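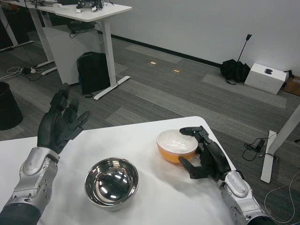 제2장 그릇이라는 오래된 문제

학습 목표
용량과 쓸모의 차이를 설명할 수 있다.
재질에 따라 열이 전해지는 방식을 비교할 수 있다.

식기의 역사를 다루는 책은 대개 토기에서 출발한다. 이 책은 설거지통에서 출발하겠다. 한 집안의 그릇 사정은 찬장보다 설거지통에 더 정직하게 드러난다. 찬장 안쪽의 손님용 접시는 십 년째 손님을 기다리고, 이 빠진 국그릇은 하루 세 번 출근한다.

그릇의 정의부터 만만치 않다. 무언가를 담는 물건이라고 하면 모자와 욕조도 들어온다. 음식을 담는 물건이라고 좁히면 이번에는 열쇠와 영수증이 들어찬 현관의 사발이 쫓겨난다. 필자가 수업에서 정의를 물었을 때 학생 18명이 답을 냈는데, 그중 2명은 냄비도 그릇이라고 주장하다가 라면을 냄비째 먹는다는 사실까지 자백했다. 이 장에서는 그 주장을 받아들인다.
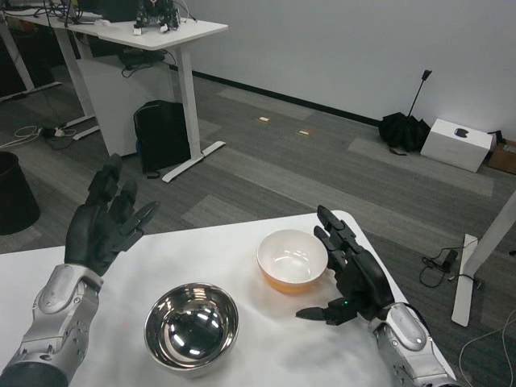

에라스토 물리(Erasto Muli)
생활문화사 강사, 이 장의 집필자

2.1 재질과 손끝

뜨거운 국을 스테인리스 그릇에 담아 맨손으로 들어 본 사람은 열전도를 따로 배울 필요가 없다. 금속은 국의 열을 손끝까지 빠르게 전달한다. 도자기는 조금 더 느긋해서, 식탁까지 절반쯤 걸어간 뒤에야 후회하게 만든다. 한식당의 공깃밥 뚜껑을 숟가락 끝으로 여는 기술도 이런 사정에서 나왔을 것이다.

무게도 따져 볼 일이다. 얇은 금속 그릇은 가볍고 떨어뜨려도 좀처럼 깨지지 않지만, 새벽에 떨어뜨리면 온 식구가 그 사실을 알게 된다. 도자기는 한 번 깨지면 조용해진다. 단체 급식소와 신혼집이 서로 다른 그릇을 고르는 까닭을 여기서부터 살펴보자.

생각해 보기
집에 있는 그릇 가운데 지난 8월 이후 한 번도 쓰지 않은 것을 골라, 버리지 못한 이유를 적어 보자. ‘언젠가 쓸 것 같아서’는 답으로 인정하지 않는다. 보충 자료는 71쪽에 있다.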